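Ralix round waste bucket, cream, open top
Reviewed 16/07/2021

Bought in April to replace a pedal bin whose hinge had failed. The Ralix has no lid, no pedal and no inner ring to hold a liner. It is a one-piece plastic tub, 22 cm high by my tape, sold through Zidero at the low end of their range.

Capacity is the weak point. Crumpled film and bags spring back and fill the volume long before there is any real weight in it. In a narrow kitchen the small footprint partly makes up for this, and the bucket moves easily to wherever the sorting is being done. 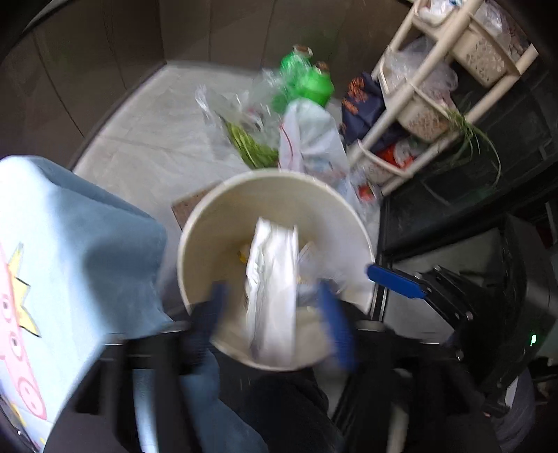 The bucket on the move over the kitchen tile, groceries and storage rack behind.

The rim is smooth on the inside and takes one-handed lifting without noticeable flex. Cream shows marks, though they wipe off with dish soap. A standard small bag fits over the rim but slips under load – a wide rubber band fixes that.

The harder test is table clearing. Snack bags, wrappers and paper cups are nearly all air, and a pile like the one on our pig tablecloth needs to be flattened first. I fold the foil bags lengthwise and nest the smaller wrappers inside. Dropped in as they come, 16 assorted wrappers brought the level to the rim. Folded, the same lot left close to half the height free.

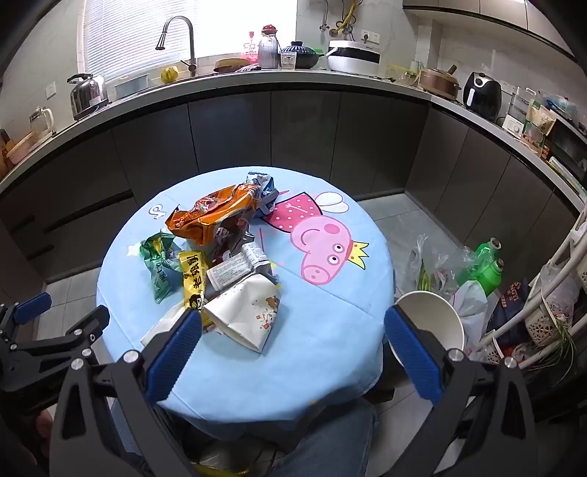 Ita Carroll: I have the same bucket and gave up on folding. The Riedl one is taller and has a clip ring, so the bag stays put. It does tip more easily when empty, and the ring cracked after 18 weeks.

I have not tried the Riedl. For light kitchen waste emptied daily, the Ralix is adequate. For anything with an odor, get a bin with a lid.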